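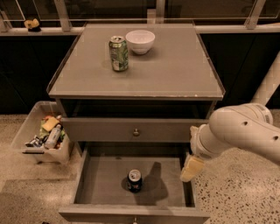
Figure 2.1 Bedside cabinet with the lower drawer open

Chapter 2
Untaxed Tobacco in a Small Port

Most of the tobacco sold outside the tax system in a rural district is never seen by a customs officer. It arrives in small amounts, changes hands among people who know each other and is smoked within a few weeks. This chapter looks at how such a trade works, who earns from it, and why seizures on their own tend to have a short effect. The larger smuggling routes are dealt with in Chapter 3.

The main case is Starkesby, a fishing port with a ferry berth and one road inland. Until the processing plant at Murnerholm closed, most households had at least one regular wage. Afterwards many people worked the summer season only, and the sale of cheap hand-rolling tobacco grew in the years that followed. The two facts are linked, though the link is looser than local newspapers made out. Cheap tobacco had been sold in Starkesby when the plant was busy. What changed was the number of people willing to sell it.

Levels of the trade

It helps to separate three kinds of seller. The first is the carrier, who crosses on the ferry and brings back pouches in hand luggage or a car boot. The second is the holder, who buys from several carriers and keeps the stock until it is wanted. The third is the street or house seller, who deals with the smoker. In Starkesby the same person often carried and sold. Holding was a separate job, and it paid better.

A carrier interviewed for the Gallagher study put her earnings at about 30 pounds a trip once the fare was taken off. A holder could clear 500 in a week in July, when the caravan sites were full, and much less in winter. The money further up the chain is harder to trace. Court papers name few people above the level of holder, and those named were usually charged with handling, which carries a lighter penalty than evasion of duty.

Raids and what came after

On 4 Dec 2022 officers searched a lock-up behind the harbour and took away 700 pouches, the largest single seizure in the district. Prices in the town rose for a short time. By the spring they were back where they had been, and the stock was being kept in private houses, a little in each. The search had removed one holder and taught the others to spread the risk.

The response that came next was called Rerusance. It joined the work of trading standards, the housing office and the health service, and gave smokers a number to ring if they wanted help to stop. Its funding was for a fixed term. Visits to shops were recorded in detail and visits to houses were hardly recorded at all, so the published results say more about counter sales than about the trade described above.

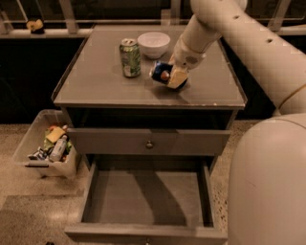

Gráinne Daly takes the view that Rerusance was judged too early and on the wrong evidence. She points out that calls to the helpline kept rising after the shop visits had stopped, and that a drop in demand will never show up in a seizure table. In her words, "you can't weigh a pouch that was never bought." Sinéad Conneely accepts the point about demand but doubts that the helpline caused it, as the price of legal tobacco and the ferry fare were both changing over the same period.

Their disagreement is taken up again in the section on measuring results. Before reading it, students should be clear on the following terms.

Duty: a tax charged on particular goods, whether made at home or brought in.

Personal allowance: the amount a traveller may bring in for their own use. Carriers often claim it, and the burden of showing otherwise falls on the officer.

Displacement: the movement of an offence to another place, time or method after enforcement.

2.1 The price gap

The trade depends on the difference between the shop price and the price across the water. When the gap is narrow, carriers drop out first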